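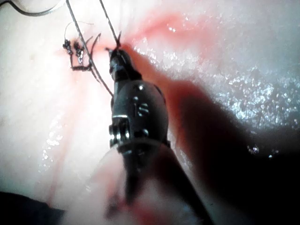
Instrument jaws beside two dark knots, with cut suture tails lying on the tissue.

Hospitals should teach the knot before they teach anything else

November 9, 2022

A suture knot is a small thing. It is a few turns of thread pulled down until they hold. Patients rarely think about it, and the brochures they are handed before an operation rarely mention it. I think it deserves more room in the training week than it gets.

I spent 11 years as a scrub nurse and now help run the skills room at the teaching hospital in Gronumdale. In October we went through our own timetable to see where the hours were going. New trainees had long blocks on equipment setup, long blocks on recorded cases, and a short block on knots at the end of the afternoon, when everyone was tired. That order is backward.

Knot tying is a hand skill. It comes from repetition, and repetition takes time that has to be written into the schedule. A trainee who has tied 400 knots on a practice pad is a different person at the table from one who has tied 11. The first one has stopped thinking about which strand goes over which. The second one is still thinking about it, and everyone else in the room is waiting.

Thread is awkward material. It loops where you don't want a loop. It lies across the place you are trying to see. When there are several strands in view at once, you have to know which one you are holding and where the other end of it went. Working through instrument jaws makes this harder, because your fingers are away from the thread and you are judging a good deal by eye. You learn to watch how a strand bends and how the tissue moves when you pull.

Then there are the tails. Some teachers treat cutting as an afterthought, a job for whoever has a free hand. I don't agree. Cut too short, a knot may slip. Cut too long, the ends get in the way of the next stitch. The right length depends on the thread and the tissue, and a trainee should be able to say what length they are going for before they cut it.

The usual objection is money. Practice pads wear out and thread costs something, and a supervisor sitting with 2 trainees is a supervisor who is not doing something else. All of that is true. The Lundano hospital dealt with part of it by keeping short lengths of expired thread for practice, clearly marked and stored away from the clinical stock. Our own skills room did the same after a visit there. The pads are still an expense - I would pay for them before I paid for another screen.

Another objection is that good people pick it up on the job. Some do. But picking it up on the job means picking it up on a patient, and it means copying the habits of whoever happened to be on that month, good or bad.

What I would like to see is plain enough. Put knots in the morning. Do them every day for the first month, in short sessions. Have someone look at each one up close and pull on it. Do the same with the cutting. Leave the equipment setup for the afternoon, when a tired person can still follow a checklist.

Our new timetable starts with the next intake. The knot sessions are first on the sheet, and the pads are already on order.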